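4.3 Grasp labelling on thin tableware

We are not convinced that the gains reported for the Plasex labeller carry over to crowded kitchens. Of the 3,562 clips in the Roltedstead set, 693 involve a plate or shallow bowl, and the labeller's closing times disagreed with our hand marks on 632 of them. Smoothing the finger-width signal, as Bidemetti recommends, moved the errors around without removing many.

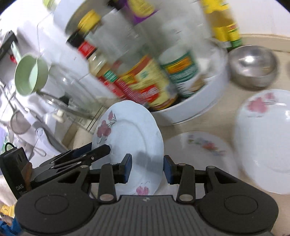
Figure 2. Rim grasp on a flowered plate, held nearly upright, with a second plate lying flat behind it.

Frames such as Figure 2 give the contact model little to work with. The rim is thin, the counter behind it is blurred by motion, and a second plate with its own floral pattern offers a competing edge. Colour features may help to separate the two, but we would want to see this tested on plain white dishes before believing it. Abenezer Endale's re-marking of the plate clips did not change the ranking of the methods, and we treat that ranking with caution.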